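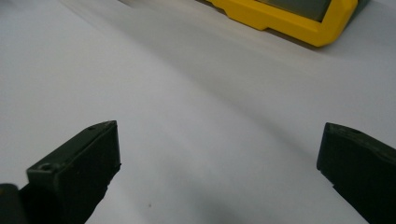
Fingers open, yellow thing still well out of reach.

2 Mar 2023

Okay, so I finally got the width thing sorted, and I'm writing it down before I forget which of my four theories was the right one!

Background for future me: the Flerstead recordings have been bugging me for two weeks. Every time I replayed one through Sial, the opening between the fingers came out a hair too small, and it got worse the wider they were spread. Closed was perfect. Halfway was fine-ish. Wide open (like up top) it was just wrong, and of course wide open is where every single approach starts. So the policy kept learning that it should creep up on things with its jaws partly shut, and then it bumped them. Lovely.

I blamed the lens calibration first. Redid it, no change, there went Monday. Then I blamed the timestamps, because I always blame the timestamps. I did find a real bug there (the logger was rounding before it subtracted, ugh, my own code from last fall) but fixing it moved the error by basically nothing.

What it really was: the width estimator looks for the two fingertips in the image, and when the fingers are that far apart the right one is mostly out of view. There's only the tip and a bit of the side to go on. My fitting code wanted the whole outline, so it quietly slid its guess inward until the outline fit inside the picture. No warning, nothing in the log, confidence still nice and high. I could have screamed.

New version fits each finger separately and is allowed to put part of the outline past the border. It took me most of the afternoon and one very large coffee. I also made it lean on the squared-off ends and stop caring so much about the little holes on top, which come and go depending on the light.

Ran it over the whole Tavesdale set after dinner. 2,233 clips, and 1,690 of them had at least one stretch where the old code had been squeezing the width. That's so many! I'd been training on that stuff since January, which explains a lot about January.

Still not happy with shadows. On a white surface the gripper's own shadow goes pretty dark toward the bottom, and with dark fingers on top of it the edge finder gets confused and grabs the wrong line. There are 56 clips where the left finger jumps around like it's had the coffee too. I pulled those into their own folder and will look at them one by one, probably with a podcast on.

Kicked off a fresh Vovbridge training run on the first 1,000 fixed clips just before bed. I told myself I wouldn't check the loss curve from my phone. I have checked it three times.

Tomorrow: shadow folder, then write a test for the border case so I don't break it again in May. Also need to buy milk.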